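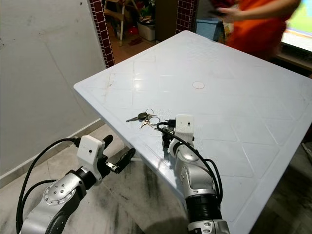

白色塑料方桌，桌面有菱形和三角形压纹，桌上放着一串钥匙。

# Drurno 推出旧塑料桌再使用项目 Torum，五月开始接受登记

**Rorus，新闻稿，可立即发布**

家具整理公司 Drurno 今日宣布，旧塑料桌再使用项目 Torum 将在五月向 Rorus 全市的家庭和小店开放登记。项目收集餐馆、学校和花园不再使用的塑料桌，经过检查、清洁和必要的小修之后，把它们送到需要一张简单桌子的人那里。第一批可以分配的桌子超过 3000 张，大部分来自连锁咖啡店 Boutros。该公司今年更换了全部门店的室外家具。

和一般的旧家具计划不同的地方，在于 Torum 主要考虑室内的小空间：门口、走廊、阳台门的旁边、工作间的角落。Drurno 在准备这个项目的时候访问了很多住户，询问他们回到家以后，手里的东西首先放在哪里。回答里出现最多的是钥匙。有人放在鞋柜上，有人放在冰箱上面，也有不少人回答“每天都不一样”。

“我们原来以为，大家会想要一张吃饭的桌子。可是很多家庭已经有吃饭的桌子了，他们缺少的是进门以后的一个平面。”Drurno 项目负责人 Noura Nassar 说，“一张塑料方桌很轻，一个人可以搬动，放在门口也不用担心雨伞滴下来的水。把钥匙放在上面，第二天早上还在那里。我自己家里也用了一张，用了一个冬天。”

## 为什么选择塑料桌

塑料桌在 Rorus 很常见，但是很少有人认真地看它们。门店装修以后，或者季节结束以后，这些桌子常常整批处理掉，虽然它们大多数仍然很稳，桌面也没有裂开。它们的问题一般只在外表：颜色不像新的那么白，桌面上有浅色的污迹，或者有几道深色的擦痕。

Drurno 的看法是，这样的痕迹不影响使用。项目不会给桌面喷漆，也不会贴膜。喷漆在塑料上容易脱落，贴膜以后，桌面原来的压纹就看不见了，清洁也变得更困难。公司希望收到桌子的人知道，他们收到的是一张旧桌子。桌面上如果有擦痕，登记页面会用文字写清楚它的位置和大概的程度，由申请人自己决定是否接受。

“有人问我，白色的桌子有痕迹，会不会不好看。”Knut Ehlers 说。他在 Drurno 负责检查和修理。“我的回答是，请您先看一看这种桌面的花纹。斜线互相交叉，形成大的菱形和三角形，靠近外边还有一圈凸起的边线。当时设计它的人是用了心的。有一点擦痕，花纹还是那个花纹。”

Ehlers 补充说，他最喜欢的是靠近边缘的那一圈凸起。在他的经验里，小的圆形物品，例如硬币或者一支笔，滚到那里的时候速度会变慢，有时会停住。他强调这只是他在工作间里的观察，公司没有做过正式的测试，所以也不写进产品说明。

## 一张桌子怎样经过工作间

桌子到达 Drurno 的仓库以后，先按照大小和形状分开。方桌和圆桌不放在同一个区域，因为叠放的方法不同，混在一起很容易把桌腿压弯。之后，每一张桌子都要经过七个步骤：

1. 翻过来，检查桌腿和桌面连接的地方。
2. 用手压四个角，听有没有裂开的声音。
3. 用温水和中性清洁剂清洗正面，沿着花纹的方向刷。
4. 清洗反面。反面常常有蜘蛛网和旧的标签。
5. 晾干。不使用热风，热风会让薄的塑料变形。
6. 检查桌面上的附件，例如中央的圆形小件，确认它和桌面一样平，不会刮到手。
7. 写一张卡片，记录尺寸、颜色和可以看见的痕迹，然后固定在桌腿上。

整个过程平均需要 45 分钟，晾干的时间不计算在内。花时间最多的是第三步。压纹的线条很浅，可是灰尘喜欢留在里面，用平的海绵擦不干净，需要用软毛的刷子。工作间试过几种刷子，最后选择了一种洗蔬菜用的刷子，毛比较短，手柄也短，长时间用的时候手腕不太累。

如果一张桌子在第一步或者第二步没有通过，它不会进入清洗。工作人员会把还可以用的桌腿和小件拆下来，留给别的桌子使用。剩下的塑料按照种类分开，交给本地的回收站。Drurno 说，公司还不能给出准确的比例，因为各个来源的情况差别很大。Boutros 的桌子冬天一般收在室内，所以状态比较好；花园里常年放在外面的桌子，有一些已经变脆。

## Boutros 的参与

Boutros 在更换室外家具之前，就和 Drurno 讨论了旧桌子的去处。双方同意，桌子直接从门店运到 Drurno 的仓库，中间不经过别的存放地点，这样可以减少搬运时的损坏。Boutros 承担运输的费用，Drurno 承担检查和清洁的费用。门店的员工也可以申请桌子，条件和普通住户完全一样，没有优先。

有几家门店保留了一张旧桌子，放在员工的入口。员工上班的时候，把门店的钥匙放在上面，下班以后由最后离开的人拿走。这个做法是门店自己想出来的，后来 Drurno 把它写进了给申请人的使用建议里面。

## 使用建议

每一张桌子都附一页纸的使用建议，内容比较短。Drurno 在这里公布其中的主要部分：

- 放在门口的时候，桌子和门之间要留出门打开的空间。请先把门完全打开，再决定桌子的位置。
- 钥匙最好每天放在同一个角。靠近桌边比放在中间方便，手一伸就可以拿到。
- 金属钥匙在塑料桌面上拖动，会留下细的划痕。请拿起来，不要推。如果很在意划痕，可以放一块小布。
- 不要把热的锅或者刚用过的熨斗放在桌面上。
- 清洁用湿布和一点中性清洁剂就够了。请不要用钢丝球，它会把花纹磨平。
- 桌子放在阳光很强的窗边，时间长了颜色会变黄。这个变化洗不掉。

Nassar 说，关于钥匙的两条是后来加上去的。在试用阶段，有一位住户写信来，问为什么她的桌子只有一个角有很多细线。后来她自己找到了原因：全家人每天都从那个方向把钥匙滑到桌子上。

“我们很高兴收到这封信。”Nassar 说，“细线说明这张桌子有人在用。不过我们还是应该提前告诉大家，所以就写进去了。”

## 怎样申请

Rorus 的住户、小店、学校和社区活动室都可以登记。每个地址最多可以申请两张桌子。登记的时候需要填写想放桌子的地方的长和宽，Drurno 会按照这个尺寸推荐合适的桌子。如果推荐的桌子不合适，申请人可以拒绝一次，并且继续留在名单上。第二次拒绝以后，需要重新登记。

桌子本身是免费的。申请人可以自己到仓库来取，也可以付一笔送货费，由 Drurno 送到楼下。公司目前没有能力送上楼，请住在高层的申请人提前安排好帮助搬运的人。大多数方桌一个人可以搬，但是楼梯比较窄的时候，两个人会容易很多。

来仓库取桌子的申请人，请带上登记编号，并且当场检查桌子。检查的方法很简单：把桌子放在平的地面上，用手轻轻推桌面，看它是否摇动。仓库的地面有一个区域专门做这件事。如果桌子摇动，工作人员可以马上换桌脚的垫子，或者换另外一张桌子。

希望捐出塑料桌的单位和个人，也可以通过同一个页面联系 Drurno。公司接受有污迹、有擦痕、颜色不均匀的桌子，也接受缺少小件的桌子。桌面已经裂开，或者桌腿断掉的桌子，请直接送到回收站。椅子目前不在项目的范围之内。Drurno 正在考虑以后是否接受椅子，Ehlers 认为椅子的检查要求应该比桌子严格很多，毕竟人要坐在上面，工作间需要先准备好合适的工具。

## 关于 Drurno

Drurno 是 Rorus 的一家家具整理公司，业务包括旧家具的检查、清洁、修理和再分配。公司的客户主要是餐馆、办公室和学校。Torum 是公司第一个直接面向家庭的项目。

## 关于 Boutros

Boutros 是一家连锁咖啡店，在 Rorus 和附近的地区经营门店，大部分门店有室外座位。

## 媒体联系

Noura Nassar，Torum 项目负责人，Drurno

媒体如果希望参观工作间，请提前和项目负责人约时间。清洗区的地面比较滑，请穿平底的鞋。关于检查方法和修理的问题，可以请 Knut Ehlers 回答，他上午在工作间，下午一般在仓库。

（完）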